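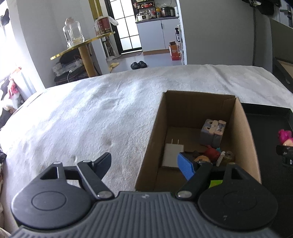
Sun-ja Ham asked, in reply to the first notice of this product, whether a machine that takes a full minute over one charger can be said to tidy anything at all, and whether a household would not sooner do the job itself and have the evening free.

The question is a reasonable one, and this page is intended to answer it as plainly as the present state of the work allows.

Varkell Two-Finger Hand Tool, Household Series
Product and equipment information
Page revised 2024-06-29

Purpose

The Varkell hand tool is a two-finger gripper held and operated by a person. It is supplied to institutions and workshops that wish to establish which domestic and light shop-floor tasks can be passed to a machine, and on what terms. The operator carries out the task with the tool in place of the bare hand. The same fingers may afterwards be fitted to the Zedis arm, so that a task done by hand and a task done by machine are attempted with identical equipment.

The tool is not a household appliance. It is not offered for private sale, and purchasers should not expect it to relieve them of any chore.

What the tool can be expected to do

Small-item sorting is the task most often requested by purchasers, and it forms the greater part of our own assessment. A box of mixed belongings on a bed or table is a fair test. Chargers, small toys and little bottles differ in shape, in weight and in how they lie, and a person sorts them with hardly a thought.

In our assessment the Zedis arm, fitted with the household fingers, was set 833 separate picks from mixed boxes. It completed 80 per cent of these at the first attempt. Hard-sided objects with two flat faces gave little difficulty. Soft toys were generally lifted without trouble, although they were often put down facing the wrong way. Thin items lying flat against the side of a box were the most frequent cause of failure, followed by round bottles resting against something taller.

A person using the hand tool on the same boxes failed far less often, but was noticeably slower than a person using fingers. Purchasers comparing the arm with human work should take this into account. Part of the delay belongs to the gripper and would be present whoever, or whatever, was holding it.

What the tool cannot yet do

The following tasks are outside the stated use of the household series:

Folding of sheets, duvet covers or any item wider than the operator's reach
Opening of child-resistant caps
Handling of knives, open glass or hot cookware
Lifting of any container that is full of liquid
Work on or near mains sockets

Soft surfaces call for particular care. A fleecy or long-haired blanket gives way under the fingertips, and the arm's estimate of height may be wrong by the depth of the pile. The operator of a hand tool corrects for this by feel. The arm does not, and should be set to approach slowly – the slow setting is the default for all bedroom and sitting-room work.

On the question of chores

Thanasis Katsaros, who prepared the assessment, was asked to state whether the arm is ready to tidy a room. His written answer was that it is ready to empty a box, provided that someone has brought the box, cleared a place beside it and decided where the contents are to go. He considered the last of these to be the real chore. Whether a charger is to be kept, and in which drawer, is a matter for the household, and the arm has no means of settling it.

We accept that finding. For shop-floor use the position is more favourable, as the destination of each part is normally known beforehand and the parts repeat. Purchasers with packing benches or returns counters are therefore advised to begin there, and to treat domestic trials as a separate exercise.

Fingers and replacement parts

Household fingers are supplied in pairs and must be replaced in pairs. The Chae finger set has a narrow tip and is recommended for boxes and trays. The Drulla finger set is broader and is recommended for cloth and soft toys. Fingers of different sets must not be mixed on one tool.

Pivots should be inspected after every 242 hours of use. Any looseness that can be felt by hand is sufficient reason to withdraw the tool until it has been serviced. Only a dry cloth should be used for cleaning. Fluff caught in the linkage is to be removed with the brush supplied, and never with compressed air.

Supply

Each order comprises the hand tool, one pair of Chae fingers, a cleaning brush, a carrying case and the printed operating guide. Drulla fingers and the mounting plate for the Zedis arm are ordered separately. The warranty period is 2 years and covers the body and linkage. Fingertips are treated as consumable parts and are excluded.

Delivery is to institutional addresses only. Orders received before the end of June will be supplied with the current edition of the guide, and the revised edition will be sent on without charge when it is printed. Requests for the full assessment should be made in writing to the Varkell equipment office, quoting the name of the institution and the tasks under consideration.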